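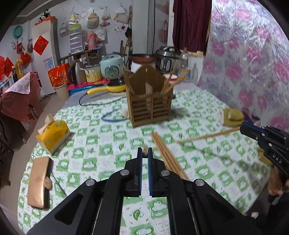 Justinas Sakalauskas told us, after hearing an early version of this section read out, that we were making far too much of nouns. Families don't sit down to eat and name things at each other, he said; they point, they say "that one", they say "pass us the whatsit", and everybody gets fed. We have kept his objection in mind all the way through, and it has made the work a good deal more interesting, as the whatsits deserve a section of their own and now have one (4.3 below).

Figure 3. Wooden chopsticks laid on a patterned tablecloth, with a slatted chopstick holder and a yellow tissue box.

4.2 What the holder is called

The recordings from Sallwood and Stollitz gave us 1452 mentions of something on or near the table that was neither food nor a person. Of these, 1095 used a name of some kind, and the remainder relied on pointing words or on nothing at all. We had expected the names to pile up around the things people eat with, and so they do. What we had not expected, and what has kept two of us happily arguing since June, is how much variety there is in the names for the things that hold other things.

Take the chopstick holder, an object of the general sort shown in Figure 3. The chopsticks themselves are called chopsticks in almost every English-speaking household, with "sticks" as the short form and very little else. The holder is a different matter entirely. In Sallwood alone we heard "the pot", "the stand", "the stick pot", "the cage", "the little house" and, from one kitchen where three generations eat together, "the bus". A child in that family explained the last one to her cousin on tape: the chopsticks get on, they wait, they get off at dinner. Her grandfather says it too, without a trace of a smile, and asks for the bus to be moved when he wants room for his soup.

Wei's account of household words treats names like this as leftovers from play, which adults put up with until the child grows out of them. Our material suggests something livelier. "The bus" was in use among adults who were alone in the room, late in the evening, with no child to please. The same goes for "the cage" in a Stollitz flat shared by four students, where it had become the ordinary word and a new flatmate picked it up within a fortnight. When we played her first week back to her she was astonished to hear herself say "that wooden thing".

Why should containers attract this kind of naming so readily? We think the answer lies partly in the shops. A fork is sold as a fork and arrives in the house with its name attached. A holder may have been sold as a caddy, a rest, a tidy or a drainer, and few people remember which by the time it has stood by the kettle for a year. The family has a gap to fill and fills it from whatever is nearby, usually shape, sometimes a joke. Tissue boxes behave in between: "tissues" does for both the box and what comes out of it, and people seldom notice that they are using one word for two things until the box is empty and someone is told that the tissues need throwing away.

There is a lovely wrinkle in the Nekitz recordings, which we use here only for comparison. Several families there move between two languages in the course of a single meal, and the house name for a container does not move with them. It stays put. A mother who asks for salt in one language and bread in the other will use the same private word for the spoon jar in both, with the proper ending stuck on to suit the sentence. We found no case of a house name being translated, even where a perfectly good translation was there for the taking.

Two cautions. Our transcripts run to short stretches of talk, none longer than 3000 words and many closer to 500, so a name that comes up once a month will have slipped past us. And the Saturday meals are over-represented, for the simple reason that people were in. Guests come on Saturdays too, and house names thin out noticeably when there is a guest at the table; the bus goes back to being "the chopstick holder, sorry, behind you".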